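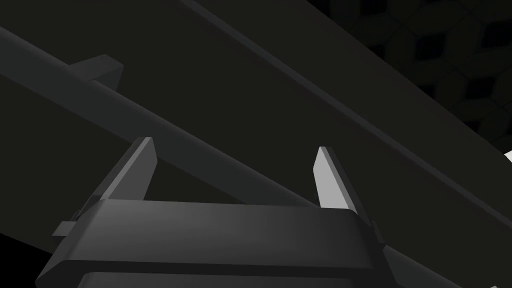 Open parallel-jaw gripper in a simulated cell, seen from below.

Gripper budgeting

Gripper budgeting is the part of planning a robot cell where you work out what the hand will cost, and I've been keeping this page going for the wiki because I got it so wrong the first time around. The arm gets all the attention (and most of the meetings!), but the gripper is the piece that touches your parts, and it brings a whole family of little costs along with it.

What goes in the budget

Start with the gripper itself, then add the mounting plate, the cable, the fingers and a spare set of fingers. On the Skaromik cell, our first quote came in at $3,402 for the gripper and left out the plate and the fingers completely. I had to go back and ask for more money, which was no fun at all. Custom fingers are usually quoted per pair, so check whether the price covers 2 fingers or one.

Stroke and payload

Stroke is how far the fingers travel between fully open and fully closed. Our widest part was 80 mm, and I picked a stroke of 100 mm so there was room for a part sitting a bit crooked on the tray. More stroke generally means a bigger body, and a bigger body eats into the payload of the arm. Add up the gripper, the plate and the part before you choose an arm, please!

Simulating first

A simulated cell lets you try a gripper before you pay for one. I like to drop the viewpoint down under the palm and look up past the fingers, the way the picture at the top does, because fixtures and beams overhead are easy to miss from the usual side view. The model won't tell you everything – friction and cable drag are hard to get right – but it's great for clearance. Put the engineering hours for it in the budget as their own line. At Petkov they were folded into "installation" and got cut almost immediately.

Buying or renting

Dedarex rents grippers by the month and Devov only sells them, so I've ended up using both. Renting suits a trial where the part might still change. For a cell that's going to run for years I'd buy, and I'd order the spare fingers on the same purchase order, as a second order means a second round of approvals and shipping.

See also: Tool changers; Finger design; Payload worksheets

Page last edited 17 December 2019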